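Ticket 1455: Episodes dropped at merge, bin-picking cell 2
Project: Halliday
Component: recorder / merge
Priority: High
Status: Resolved, one follow-up open
Opened: Sat 6 August

Summary

The overnight merge kept 1,321 of the episodes recorded on cell 2 and rejected 200. Every rejected episode has the same reason code, STATE_GAP. The recorder did not flag any of them at capture time, so the operators marked them as good and moved on. Cell 1 ran the same task on the same recorder build with no rejections.

Expected: an episode accepted at the cell passes the merge.
Observed: the joint state stream has a hole in it, usually one per episode, always longer than the merge limit of 300 ms. The image stream is complete across the hole.

Setup at time of fault

Arm: KUKA, wrist cables run outside the arm.
Image source: one fixed camera, separate network port from the arm controller.
Recorder: Nutia, current stable build.
Merge tool: Clavow, default profile except for the state gap limit, which Halliday sets tighter than default.
Task: pick mixed small items from a gray bin, teleoperated.

Log

Entry 1
Pulled ten rejected episodes and plotted joint state against time. The gap is real in all ten. State arrives at the normal rate, stops, then resumes with correct timestamps. No duplicate or out-of-order messages. This rules out the merge tool inventing the gap.

Entry 2
Checked where in the motion the gap falls. In eight of the ten it starts while the wrist is turning during the approach. In the other two the arm is close to still. First guess was a cable fault at the wrist, which would fit the eight and not the two.

Entry 3
Cable check with the cell stopped. Reseated the connectors at the wrist, then moved the arm by hand guiding through the full range used by the task. Watched the link counters on the controller side. No errors, no renegotiation. Repeated with the cable bundle pushed toward the arm and then pulled away from it. Same result.

Note for whoever reads this later: the joint state does not travel over the wrist cables. Only the tool signals do. Entry 3 could have been skipped. I left it in because the tool signals are also clean, and that will matter for the follow-up.
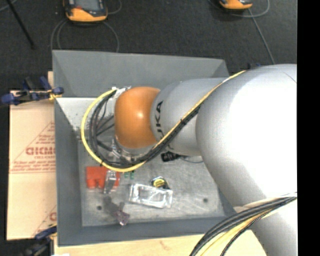 Entry 4
Moved to the recorder host. Nutia writes state and images through one disk queue. On cell 1 the queue depth stays low for a whole session. On cell 2 it climbs for several seconds, drains, and climbs again. The climb lines up with the gap in every episode tested. State messages are small and should never be the ones to lose out, but the queue on this host was set to drop the oldest small messages first when full. Cell 1 is set to block.

Entry 5
Diffed the config files for the two cells. Three differences:

queue_policy: block on cell 1, drop_small on cell 2
queue_warn: on for cell 1, off for cell 2
image_compress: fast on cell 1, full on cell 2

The third explains the load. Full compression takes longer on images with a lot of fine detail, and clear packaging and scratched metal produce plenty of it. The two still-arm episodes now fit as well. The gap follows the compression load, and the wrist motion in the other eight was probably a coincidence of when in the task the queue fills up.

The cell 2 file came from the Brerdale install, where the drop policy was used for a live viewer and no data was kept. It was copied over when the host was replaced.

Entry 6
Applied the cell 1 values on cell 2 and restarted the recorder. Ran a set of test episodes with the same mix of items, including the clear plastic ones. Queue depth stayed flat. Merge accepted all of them. Set queue_policy back to drop_small for one short run to confirm, leaving the other two values alone. No gap appeared, so the policy alone does not cause the fault at this load. Put image_compress back to full as well and the gap returned in the second episode. Both settings are needed to reproduce.

Restored to block / on / fast. Config is now locked on both hosts.

What to do with the rejected episodes

Do not interpolate across the gap. This was raised in the channel and it looks tempting, given that the images are complete. The arm is often changing direction inside the gap, and a straight line between the two ends gives an action label that was never commanded. A policy trained on it will learn the straight line.

The rejected episodes stay in the quarantine folder. They can be used for the image-only pretraining set, where joint state is not read. For the imitation set they are out. Anyone pulling from quarantine should use the image-only loader - the normal loader does not check the reason code and will happily read a file with a hole in it.

Change to the recorder

Gap check added at the cell. When an episode is closed, Nutia now compares neighboring state timestamps against the project limit and shows FAIL before the operator can accept. The limit is read from the same project file as the merge limit, so the two cannot drift apart. The check adds no noticeable delay between episodes.

Operators: a FAIL means record the episode again. Put the items back in the bin in any arrangement. There is no need to match the failed attempt.

Open follow-up

Tool signal timestamps on cell 2 run slightly ahead of joint state, by a constant offset. It is under the merge limit and unrelated to the dropped messages. Cell 1 has not been checked for the same offset. Split into its own ticket and linked. Leave this one closed unless STATE_GAP shows up again on a locked config, in which case attach the queue depth log and the config file from the host.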